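Small Things, Cleared Desks: Notes from the Condell Building

3 August 2022

The Office Services team at Liroment has completed its summer review of the shared desks on the second floor of the Condell building. The review was carried out at the request of staff, many of whom now move between desks during the week and asked for clearer guidance on personal and decorative items.

The guidance has been kept short. Decorative items are welcome on shared desks, provided that they leave enough room to work and can be moved by one person. Artificial flowers are preferred to fresh ones, as several colleagues have reported allergies. Long-stemmed arrangements should be lifted by the stem and set down away from screens. Drinks belong in a cup, tumbler or bottle that stands firmly on its own base, and bags should be kept off the work surface whenever a desk is being rearranged.

Pink and white flowers on a long green stem, second floor: 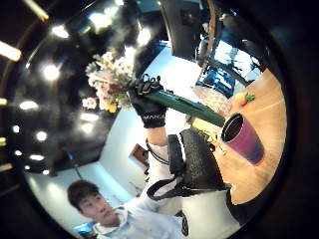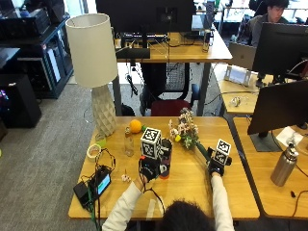
Table lamps may remain where they are. Staff who wish to bring in a lamp from home should first have it checked by Office Services; the check takes 2 days, and a label will be attached to the base. Tape, chargers and other supplies should be returned to the Bisteo cabinet beside the Tan meeting room at the end of the day. Items left on a shared desk for more than 7 days will be placed in the lost property drawer and held there until the end of October.

A budget of $3,000 has been set aside for desk accessories in the coming year. Each team may apply for up to $100, and requests for lampshades, vases and small storage trays will be considered first – larger furniture is covered by a separate process.

Applications and questions should be addressed to Corina Gruber, Office Services. Forms are available at the Condell reception desk.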